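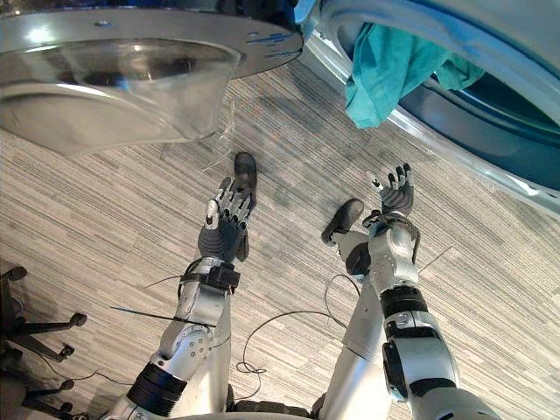 LAUNDRY ROOM > TIPS & TRYOUTS

Before you pay anyone for robot laundry help

Bevum has started offering a laundry robot by the month, and since April readers have been writing in to ask if it's worth it. My short answer is not yet. If you're going to try it anyway, a few tips will save you some grief.

Clear the floor first. Chairs, baskets, stray cords, all of it. The Bevum booklet says the robot "adapts to your home," and I'd treat that line the way you treat "one size fits all" on a hat. Ask for 3 feet of open floor in front of the washer and get it in writing that this is enough. Sharon Koech, who had the trial before I did, was told one thing by the sales line and another by the fitter.

Check which way your washer door swings. A front loader with a wide round door takes up a lot of the room an arm needs. Open it all the way and leave it there.

Don't pack the drum. Shirts and towels twist together in the spin, and a wad that you'd yank out with one hand is a long job for a machine with fingers. I ran half loads only. Shake out anything with sleeves before it goes in.

Take off what dangles. Drawstrings get tied, bra hooks get fastened, and the little paper tags from the dry cleaner come off. Hajar Bennani swears by mesh bags for small things. I'd still keep socks out of it altogether.
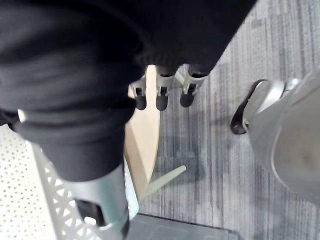
Dark clothes deserve their own load too, mostly for your sake. When you're checking for leftovers you'll miss a black sock in a black sweatshirt every time, and I wouldn't trust the robot's "all clear" chime over your own hand in the drum. Run a hand around the rubber seal while you're there.

Now the money. The starter plan is $100 a month and covers 17 loads, which is a strange number, and I never got a straight answer on where it came from. The contract runs 6 months. Skalel has a competing plan with no contract, but you pay for the delivery and the pickup, and their rep wouldn't tell me what happens if a zipper gets torn. Ask both companies that question. Ask who pays if the washer door gets bent, too.

My neighbor Ayman Kettani likes his and says he doesn't mind the wait. Fine. I can empty a washer before my coffee cools, and I'd put that $100 toward a better drying rack.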